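Speaker notes: Standby load in small offices
Lallbridge building managers' session, November

Slide 1. Title. Wait for the door to close. Slides go out afterward, so no need for people to copy the tables.

Slide 2. Definition. Standby load is the power drawn by equipment that is plugged in and not doing its main job. Give the unit early: watts, measured at the wall. One watt left on all year is 8.76 kWh. Repeat that figure.

Slide 3. Site and method. Narkico office, Lallbridge, one floor, 106 outlets in use. Each outlet was metered for 30 minutes after staff had left. Meter was the Tello plug-in unit, resolution 0.1 W. Readings under 0.1 W were logged as zero.

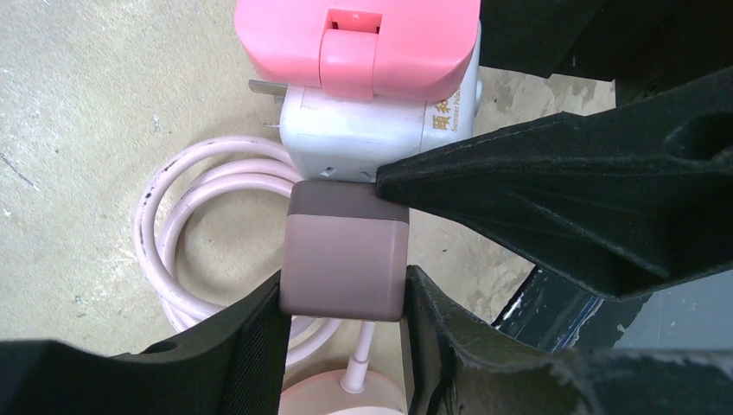
Slide 4. Results. Total overnight draw was 400 W. Server closet excluded, as it is on its own circuit. Printers and the coffee machine came first, monitors second. Point to the left column only. The right column is the same data per desk and will come up again on slide 7.

Slide 5. Small plug-in items. Individually low. An idle charger with nothing attached often reads as zero on this meter. Expect a question on whether unplugging them is worth the trouble. Answer: do the printers first.

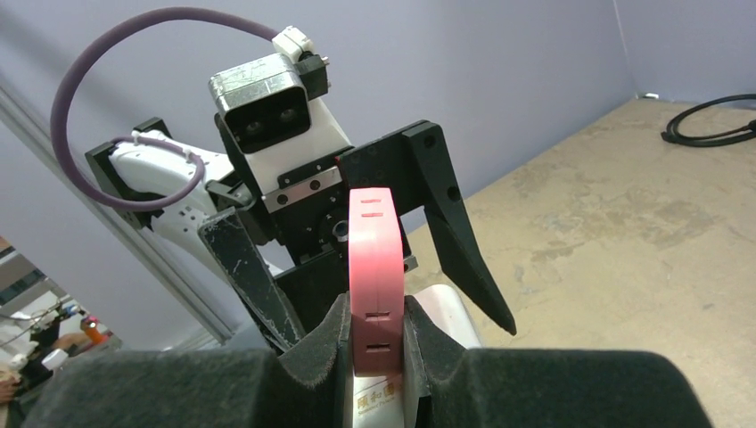
Pink plastic piece with slots, white package behind.

Slide 6. Switching. Two options were compared. Timer strips cut power at 7 p.m. and restore it at 6 a.m. Noveo strips sense the load on one outlet and drop the others. Timers were cheaper and gave the larger saving. The sensing strips failed to trip where the main device idled above the threshold. Do not go into threshold settings unless asked. 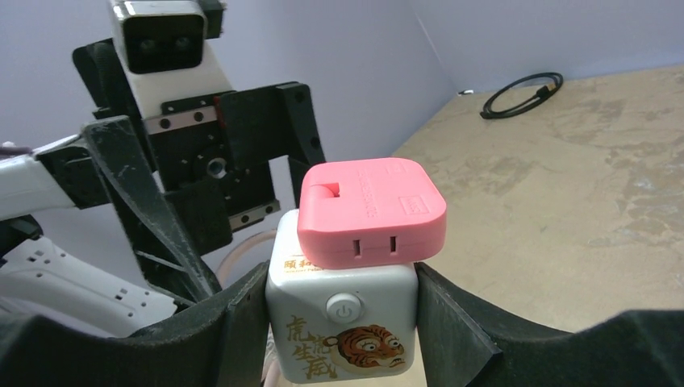 White cube with power button and tiger face.

Slide 7. Savings. Overnight draw fell by 100 W with timers on the printers and monitors. At 11 hours a night that is 1.1 kWh. Weekends are not in this figure.

Slide 8. Limits. One floor, one season, no heating load. Questions. Meter loan forms are by the exit.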